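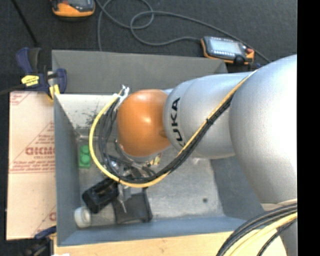 KUKA arm with its end lowered into a gray bin.

Celden Dance Opens Its New Season With Two Premieres and a Longer Tour

BROKENT, January 28, 2020 – Celden Dance will bring two brand-new works to the stage this spring, along with the return of a company favorite that audiences have been asking for ever since it left the repertory. The program is called Low Water, High Water, and it opens at the Traster Theater in downtown Brokent before heading out on the longest tour the company has ever made.

The evening begins with Ferry Hours, a piece for the full company set to a live score for strings, accordion and hand drum. It grew out of a summer workshop held last August in the old rowing club, where the dancers spent their mornings improvising on a floor that sloped slightly toward the river. The slope stayed in the dance! Whole lines of movement tip, slide and catch themselves, and the closing section sends every dancer across the stage in one long diagonal that takes almost four minutes to finish.

After a short pause comes Núñez, a duet named for the street where the company's first studio stood. It is a quiet work, danced mostly in silence, with a single piano song near the end. The two dancers hardly touch until the music starts. People who came to the open rehearsal in the fall told us they had been holding their breath, and a few stayed afterward to ask if they could see it again right then (the dancers, very kindly, did the last section over).

The second half belongs to The Orchard Suite, last seen in Brokent six years ago. The steps are the same, but almost everything around them has been freshened up. The costumes have been remade in lighter cloth, the lighting is completely new, and the harvest dance has its original ending back, with the children's ensemble joining the company on stage. Sixty-one students from the Celden school took part in the audition, and we were so pleased with what we saw that the ensemble has been made bigger to fit more of them in. They have been rehearsing on weekends since the holidays and they are more than ready.

Live music is a big part of this season. Ferry Hours and The Orchard Suite will both be played from the pit by the Traster Chamber Players, who have worked with the company on and off for years but have never before shared a full program with us. The players will also travel with the tour to every hall that has room for them. In the smaller halls, a quartet version of the score will be used, arranged especially for this production.

The company is coming off a wonderful fall. Total attendance for the autumn program reached 2,409, the best figure since the move to the Traster, and the last two performances sold out with a line at the door. Many of those people were seeing a dance performance for the first time. That was lovely to hear in the lobby, and it is a large part of why the tour has grown. The company will visit school gyms, a grange hall and a converted cannery as well as regular theaters, with a free short workshop in each town on the afternoon of the show. No dance experience is needed for the workshops, and comfortable shoes or bare feet are both fine.

About 500 seats across the Brokent run have been set aside at a reduced price for students, seniors and anyone who would otherwise have to skip the show. Proof of income is not required. Just ask for a community seat at the box office or over the phone.

One matinee will be a relaxed performance, with the house lights left on low, softer sound, and the doors open so people can come and go as they like. Families with very young children are welcome at that performance. An audio introduction to all three works will be available at every show in Brokent, and seats with step-free access can be booked in the front and rear of the main floor.

Tickets for the Brokent performances are on sale now at the Traster Theater box office. Tour tickets are sold by each hall, and dates will be posted in the lobby and on the company's website as they are confirmed. The running time is 2 hours, including one intermission.

About Celden Dance
Celden Dance is a contemporary ballet company based in Brokent. It presents a fall and a spring program each year and runs a year-round school for children, teens and adults.

Media contact
Celden Dance Press Office, Traster Theater, Brokent
Rehearsal visits and interviews with the dancers can be arranged on request.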